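Lagman Hand-Held Gripper Set-Up Guide
Section 9: When the fingers will not let go

Read this section before you need it. Most people read it one-handed, with the other hand busy holding on to a towel.

The fault is called a held pinch. You release the trigger, the fingers stay closed, and the cloth stays where it is. On the status screen it shows as code 101. The recording carries on as if all were well, so a held pinch can spoil a whole session before anyone looks at the screen.

CAUTION: Do not pull the cloth out of closed fingers. The fingers are softer than the spring behind them, and when they let go they do it all at once. The Fenetti spring kit contains 2 springs and no spare knuckles.

9.1 Before you start

Lay the cloth on something with a bit of give. A sofa or a made bed is fine. Keep cables off the seat and away from your feet. If two grippers are in use, agree out loud who is squeezing and who is letting go. This feels silly for the first minute.

1. Squeeze the trigger fully and release it, with nothing between the fingers.
2. Check that the fingers come apart without a pause. A pause now is a held pinch later.
3. Pinch a single fold of cloth near its edge. Do not scoop up a fistful.
4. Release. If the cloth drops away, carry on with Section 10 and enjoy your afternoon.

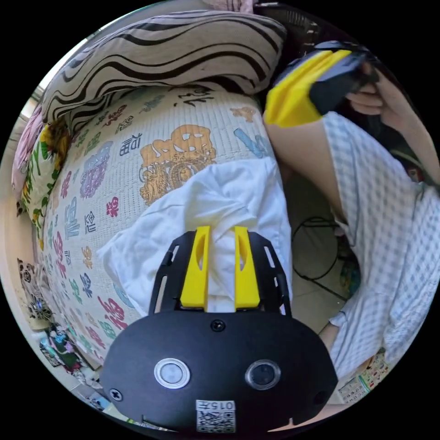 Porkanard, from the support board: mine only stuck on thin cotton, and only after an hour or so of folding. I swapped the spring and it made no difference at all. Then I found a thread wound round the finger pivot, pulled it out with tweezers, and it has been fine since. Might be worth putting the thread check before the spring check, given what the springs cost.

We have moved the thread check. It used to be step 9.

9.2 Clearing a held pinch

1. Stop moving. Keep the gripper level and leave the cloth slack.
2. Stop the recording. Anything captured after the fault should be marked bad, including the part where you said what you said.
3. Switch off the gripper and unplug its cable.
4. Look for loose thread at the base of each finger. Remove it with tweezers. Never use a knife - the rubber will lose.
5. Press the manual release and support the cloth with your free hand as the fingers open.
6. Wipe both fingertips with a dry cloth, preferably a different one.
7. Plug in, switch on, and repeat the empty squeeze from 9.1.

NOTE: Code 101 clears itself after a clean squeeze. If it comes back, replace the spring. If it comes back after that, stop using the gripper and send it to the Mutonbridge service desk with the cable. They will ask for the cable anyway, usually after you have taped up the box.

CAUTION: Never clear a held pinch while a second person is working over the same cloth. Have them lift their gripper clear and take their finger off the trigger first.

9.3 After the repair

Run 100 empty squeezes before going back to cloth. It is dull work and can be done in front of the television. Write the result on the service card, then recalibrate the finger width as described in Section 4.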